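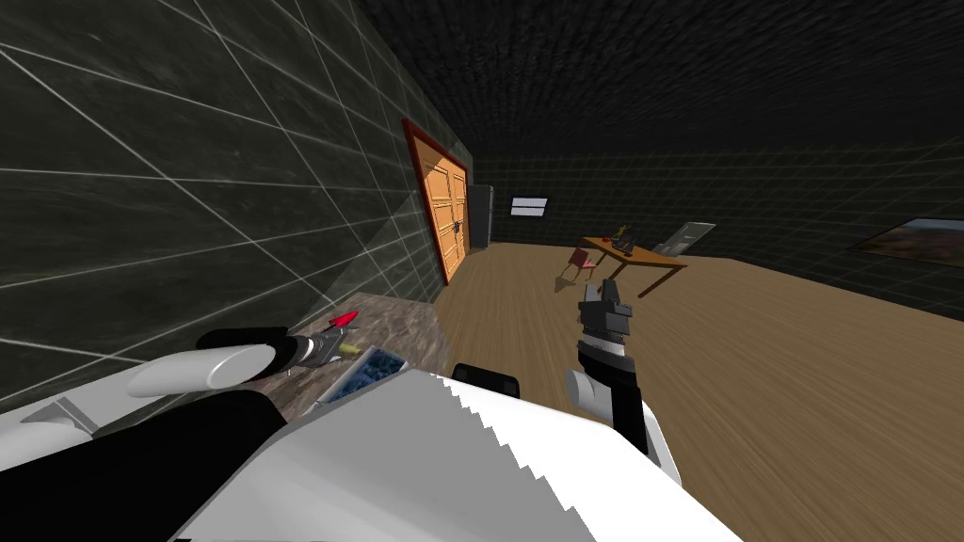 Reading time: 7 minutes

Chapter 4
Stone in the Home

Most people meet geology at home before they meet it anywhere else. Floors, windowsills and counters are often cut from rock, and each type behaves according to how it formed. This chapter deals with marble — where it comes from, how it differs from limestone and granite, and why it wears the way it does.

Marble begins as limestone. When limestone is buried and heated, its grains of calcite grow and lock together. Old layers and shells are usually erased. At the Brekarden quarry, this change took place at temperatures above 300 degrees Celsius, and the beds that resulted are 105 feet thick at their deepest point. The gray marble there gets its color from fine graphite, left over from plant and animal matter in the original mud. 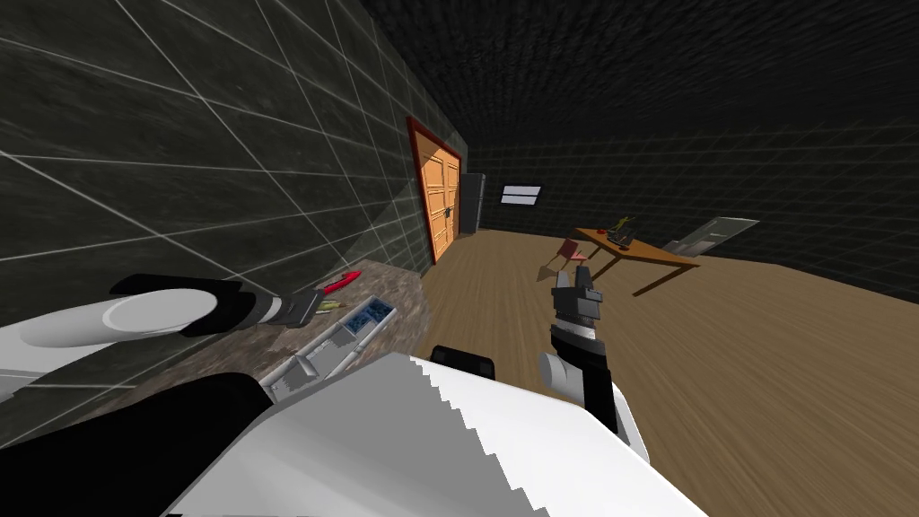

Figure 4.1. Marble as a counter surface.

Calcite is a soft mineral. It ranks 3 on the Mohs scale, so a steel knife will scratch it. It also reacts with weak acids such as vinegar and lemon juice, which leave dull spots called etch marks. Granite is mostly quartz and feldspar and resists both kinds of damage.

Students often mix up etching and staining. A stain is color that has soaked into the stone. An etch is a change in the surface itself, and cleaning does not remove it. Section 4.3 compares polished slabs from Ralness and Frota after 229 days of kitchen use.

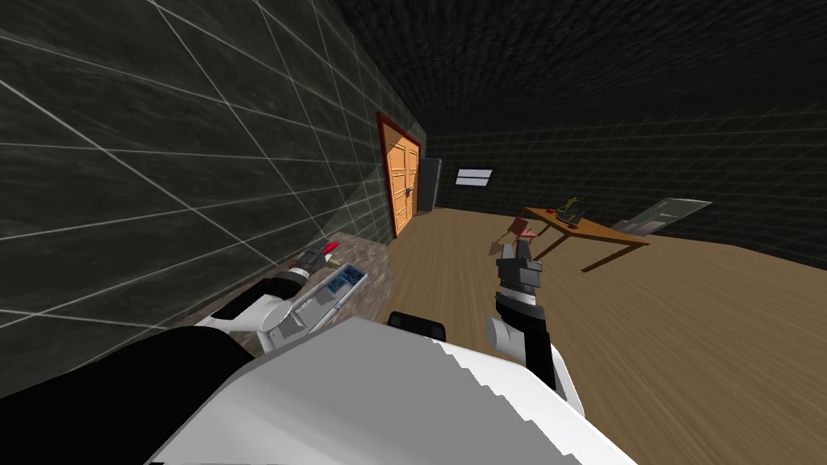 Why does marble feel cool to the touch?

Marble conducts heat better than wood does, so it draws warmth away from the hand faster. The stone is usually at the same temperature as the room.

Key terms: calcite, recrystallization, foliation, etch mark, Mohs scale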